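I've been restocking my bench kit bit by bit since March, and the white test tube rack is the one piece I'd buy again tomorrow. I got mine from Whitlock after Ramesh Sengar wouldn't stop going on about his!

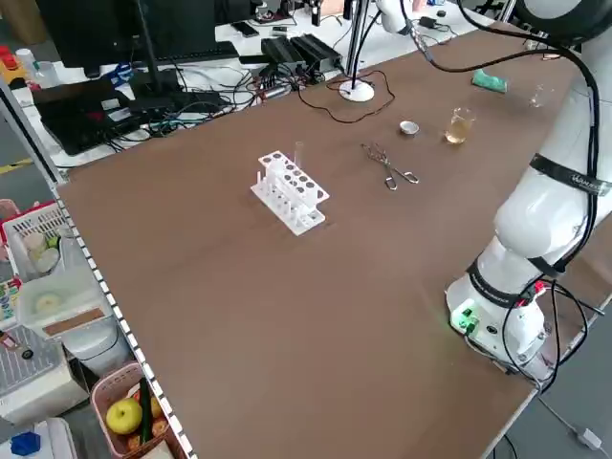
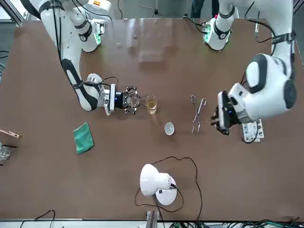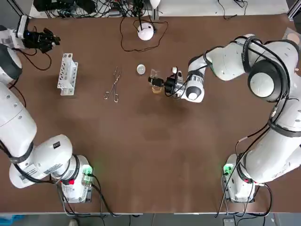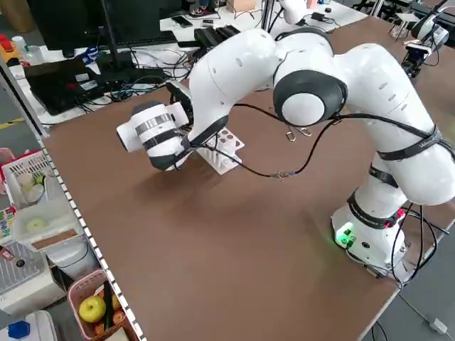 Lab Basics > Racks & Holders

Whitlock Test Tube Rack, White
Item no. 1015

It's a simple thing – you drop your tubes in the top and they stand up straight. I like white because I can spot a cloudy sample against it (my old blue one was hopeless for that). It weighs 338 grams, so it stays put when I bump the bench, and I bump the bench a lot. Standard tubes go in without a fight. The really skinny ones lean a bit, so I keep those somewhere else.

Washing up is easy. Warm water, dish soap, a soft sponge, then 30 minutes upside down on a towel. Please don't put it in the oven to dry – Charito Lagman tried that with hers and it came out shaped like a banana.

Goes well with: crucible tongs, a small crucible and a plain glass beaker. I'd skip the Kidton tongs if you have big hands, the loops are tight.

Ships flat in a Barneo carton. Spare feet are sold separately, item no. 52.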